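Sorting groceries on the bed – will a plastic sheet protect the duvet?

lalura191
Our kitchen in the new place has almost no counter, so when the shopping comes in I lay a thin plastic sheet over the bed and sort the fruit and vegetables there. The duvet is a pale gray one from Akwood and I can't get it in the washer without a trip to the laundromat. Is the sheet enough, or should everything go on plates as well? My roommate says I am being fussy.

Posted in Small Kitchens, April, 238 views

3 replies

texier_2
I did this for a whole winter. Sheet plus dishes is the way to go. Put anything that might drip on a dish with a rim – greens, carrots still in their bag – and keep the round stuff in a long tray so it doesn't roll into the dip in the middle. Apples and tangerines can share a tray for an hour with no trouble.
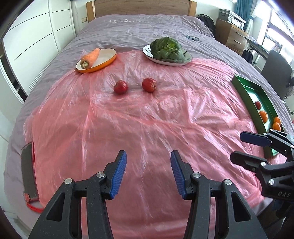 What to buy
A painter's drop cloth works fine and costs very little. Get one that hangs well past the sides of the duvet. Mine is roughly 226 cm long and I fold it in four after wiping it down. Thin pink or clear film wrinkles a lot, and water collects in the creases, so shake the greens over the sink first.

sirnholm
just use the floor

akwood_fan
Check that the sheet is dry underneath before you leave it. Mine had a pinhole and I found a beet stain the next morning. Cold water and dish soap took most of it out. Also take your phone off the bed, I have folded mine up in the plastic more than once.

If you have a door that comes off its hinges easily, that laid across two chairs is better than any bed.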